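The Magazine Holder Always Wins

Every shared office has a table that belongs to everyone, and so to the last person who put something on it. At Findville, a converted button warehouse with 12 desks and one reliable kettle, it stands against the wall with the letters.

Viorica Radu has run the place since it opened, and she has a theory about flat surfaces. "Put out a bare table at nine on a Friday," she says. "By ten there's a coat on it. By lunch the coat has friends."

She has tried most of the cures. There was a sign, which was soon under a scarf. There was a row of hooks, 117 paces from the front door by her own bitter measurement, and used mainly for umbrellas. There was a basket system bought from a firm called Indden, whose catalogue promised calm. The baskets filled up in a week and were then put on the table.

What has survived is the plain upright magazine holder, the sort you buy for a few coins and forget you own. It takes up no more room than a loaf of bread and it has one great talent, making whatever is dropped into it look filed. Books go in, as do pictures waiting for a nail. I keep one at home holding a takeaway menu from a restaurant that shut in March, and I feel very organised about it.

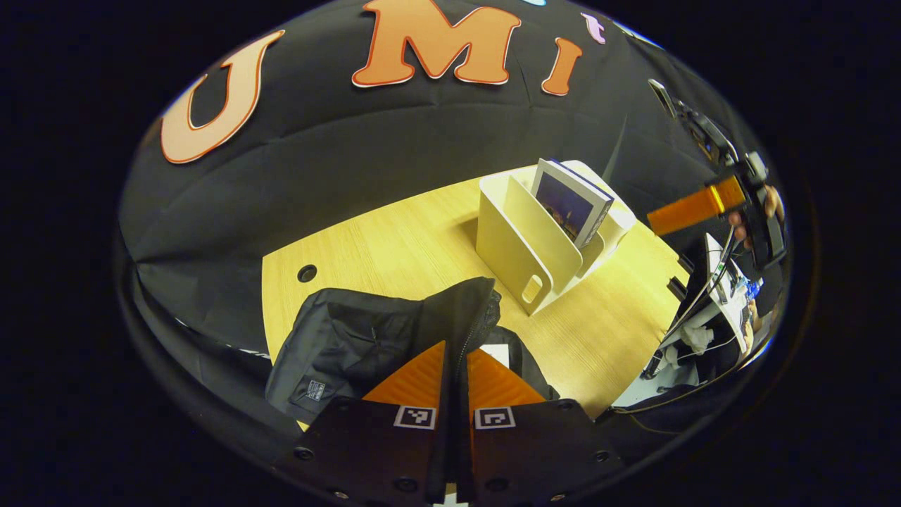 Coats are another matter. A jacket has no interest in being filed. It can be hung or it can be heaped, and heaping is quicker by the length of a corridor. Radu has stopped fighting this. Her rule now is that a jacket may lie on the table while its owner is in the building, and after that it goes to the cupboard marked Oláh, after a tenant who left behind 128 coat hangers and no forwarding address.

Does it work? "The cupboard's full," she says, and goes to move a coat so that I can put down my tea.

Contact us | © Hostbridge Magazines | Back to top
We use cookies to improve your visit. Accept all | Manage settings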